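Sema teaching cell: progress note to Trultine, period 2
Wed 4 September. By the Nindell bench team
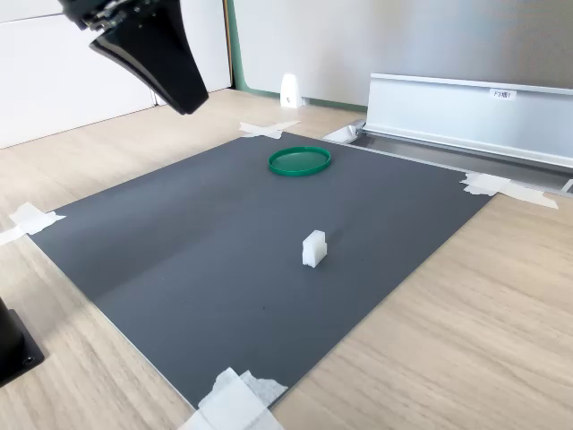

Teaching board taped down at the corners, with the green ring and the white notched block.

Short one this time, bench is busy. Where we are:

Remote-control sessions going well. 80 demonstrations saved of the block-to-ring task, operator driving the arm with the hand controller throughout. 11 more thrown out, mostly late grips where the block tipped over. All logged with a reason, you can have the sheet if you want it.

Hand guiding (pushing the arm through the move yourself) is behind. Only 22 done. The arm feels stiff near the far side of the board and people end up fighting it, which shows in the recordings as a wobble. Kwak have sent new settings for the joints, not tried yet. Will do that before we record any more by hand.

Board: masking tape is fine for now but it lifts, and if the board creeps the earlier runs dont match the later ones. Want proper clamps. Small cost, will come out of the existing parts budget unless you object.

Start positions. First batch had the block in nearly the same spot each time, our mistake. Now moving it between runs and turning it too. Slower but the data is more use.

Spend is on plan. Operator hours slightly over becuase of the hand guiding.

Next: new joint settings, clamps, then 3 full days of recording before the end of September. Need a yes from you on the extra operator hours by then please.

Contact: Nindell bench team | © Nindell | Back to top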